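Some notes on the Birela reissue, for people who asked why the new pressing sounds different from the one they already own. Thread, more or less in signal order.

The original album was cut from a 15 ips safety copy. The first-generation reels were thought lost until they were found in March, filed under the name of the label's distribution arm, Stistier. Box labels matched the session log, reel for reel.

Transfers were done flat at 96 kHz, 24-bit, no noise reduction on the way in. Azimuth was set per reel from the tones at the head. One reel had no tones, so it was set by ear on the hi-hat.

Two of the reels had shed badly and were baked before playback. The remaining ones played without treatment. If you hear a slight dullness in the first verse of "Saxena", that is a worn section of oxide. It was left alone – EQ brought up the hiss faster than it brought up the cymbals.

Speed is the big one. The old CD runs sharp by more than 40 cents on side two. Anyone who learned those guitar parts from the CD has been tuning up to a fault in the copy. The new version sits at concert pitch all the way through. 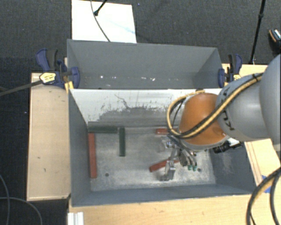 Vol. 3, No. 2

The bass is louder. It was not boosted. The 1980s vinyl cut rolled off everything under 40 Hz and folded the low end to mono at 300 Hz to keep the side length down. The new cut runs over three sides, so the grooves can be wider and the filter could come out.

Side four has the 2 B-sides and the radio edit of "Hisano". The edit is built from the new transfer, matched to the splice points on the old single. The fade is four seconds longer, as it was on the mix reel before the single was trimmed.

Vocals on "Hisano" are a different take in the second chorus. This is not a remix decision. The safety copy had an insert edited in after the mix was approved, and the first-generation reel predates it. Both versions are on the download, only the earlier one is on the vinyl.

Limiting: none on the vinyl master, a little on the digital one. Peaks on the download are held to -1 dB. The level will seem low next to the CD. Turn it up before comparing.

Pressing is 300 copies on black, no colored variant planned. Matrix numbers end in -RE. If yours does not, you have the older cut in a new sleeve, and the shop should swap it.

Known error on the insert: the track times for side one are from the CD and therefore short. The download tags are correct. Corrected insert goes in with the next run.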